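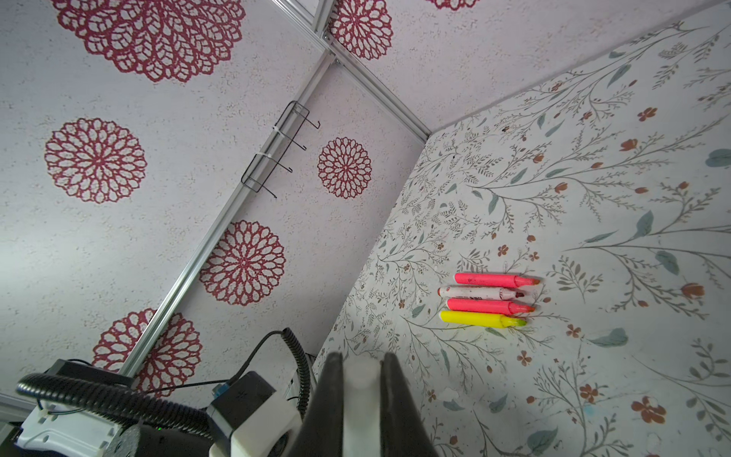
Figure 4. Highlighters and a white marker with red end caps on a botanical-print surface.

3.2 Coding the supporting roles

The sample was made up of 18 feature films shown at the Ollico cinema in its autumn repertory season, which opened in September. Each film was watched twice. On the first viewing the coder noted only when a supporting actor entered and left a scene. On the second, each appearance was given one of six codes: comic relief, adviser, rival, relative, official, or other. A supporting role was any named part with at least two spoken lines that did not receive first or second billing. Cameos were left out unless the character's name was spoken by someone else in the film.

Billing was taken from the opening titles. Where a film had no opening titles, the closing ones were used, and cast lists in alphabetical order were treated as unbilled. This affected four films, all of them ensemble pieces, and they are reported separately in the next section.

Coding produced 551 appearances. Letay Beyene coded the full set and Abrehet Mersha coded every third film without seeing the first set of codes. Most of the disagreements were between adviser and relative, as many older films give the advice to an uncle or a mother-in-law. We settled these by asking which came first in the dialogue, the family tie or the advice. The rule is crude, and a different rule would move some appearances from one group to the other.

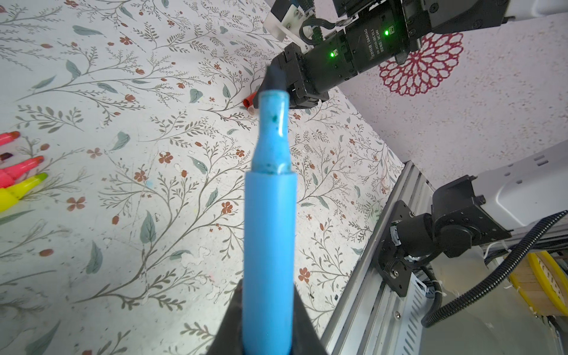
Screen Studies Group, Department of Film and Drama, Misau College, Trakthorpe

3.3 Viewer recall

Recall was tested with people leaving the Ollico screenings. They were asked to name any actor they remembered apart from the leads, and then to say what that actor's character did in the story. Answers that described the character without naming the actor were kept, following the practice in Endale's earlier work on television serials. We did not prompt with photographs or cast lists.

Viewers often remembered a supporting actor for one speech or one entrance, even when the same person had been on screen for much of the film. Officials were the least remembered group. Rivals were usually described by what they wanted and were seldom named. Several people gave the name of an actor who was not in the film at all but had played a similar part elsewhere. These answers were marked as errors in the main count, though we return to them in section 5, where the link between typecasting and recall is taken up.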